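Ticket 158: Measuring cups will not nest / set sits crooked
Product: Stelance nesting measuring cups, plastic, mixed colors
Status: Open, to the mild shame of everyone involved
Opened: 2024-07-28

Reported problem: the stack leans. Bought through Henthorpe in June, stacked beautifully for 3 weeks, then developed opinions.

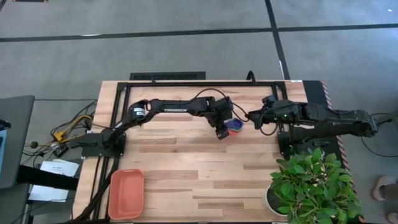 I have tried pushing harder. I have also tried pushing harder while saying things I won't put in a ticket. The leaning continues, and the drawer won't shut over it.

Suggested by the first reply: unstack the whole set and start over from the largest. Fine. All the colors out on the wood, handles every which way.
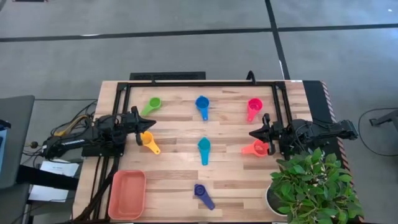 Thoroddsen support wrote back that the order goes by size and the colors mean nothing, so stop sorting them like a rainbow. Guilty. I had been sorting them like a rainbow.

Steps tried since then:

1. Checked the handles. Each has to lie over the one under it, and a handle turned a little to one side tips the bowl above it.

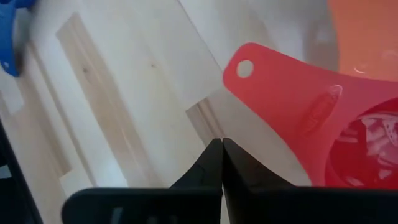

2. Washed the set and dried the insides. One had a crust of old flour in it, which I am choosing to call a contributing factor.

3. Restacked on the table, away from the drawer. Straighter. I wouldn't say straight.

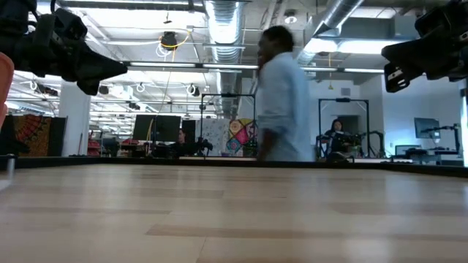 4. Asked for a replacement of the second smallest. Waiting on Henthorpe, queue position 18.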